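# Folding a Large Sheet

A large sheet can be difficult to store when it is left open. It takes up the whole table, and its corners hang over the side. Folding makes the sheet smaller. It is still the same sheet, with the same amount of material in it.

Before folding, choose a flat surface with plenty of room. Lay the sheet down and smooth it with both hands, starting in the middle and moving outward.

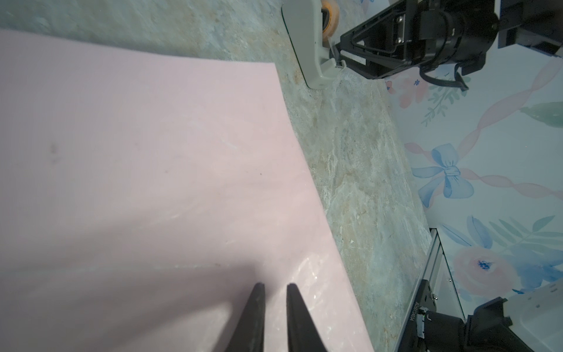 Next, bring one long side across to meet the other. The place where the sheet bends is called the **fold**. When the fold is pressed, it leaves a line called a **crease**.

Each fold adds layers. One fold makes 2 layers, and another fold across the middle makes four. A sheet that is 60 inches wide will be 30 inches wide after it is folded in half.

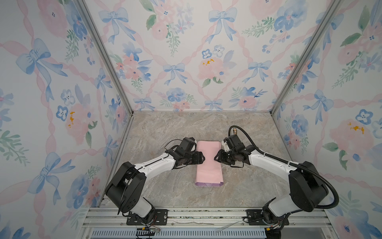

Two long folds in the same direction make a narrow rectangle. The rectangle may then be folded from end to end until it fits on the shelf. Thick or slippery sheets sometimes open again by themselves. Pupils should hold the edge down and press slowly along the fold.

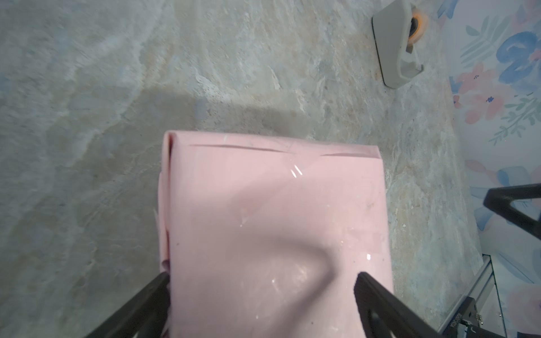 *A folded pink sheet. Two thin creases run beside the top fold.*

**Words to know**

- **Edge:** the outside line of a sheet
- **Layer:** one thickness of material lying on another
- **Crease:** the line left by a fold

**Try it at your table**

Fold a paper napkin in half, and then in half again. Open it and trace the creases with a finger.

*Prepared by Rattana Srithong, Skondness Learning Center*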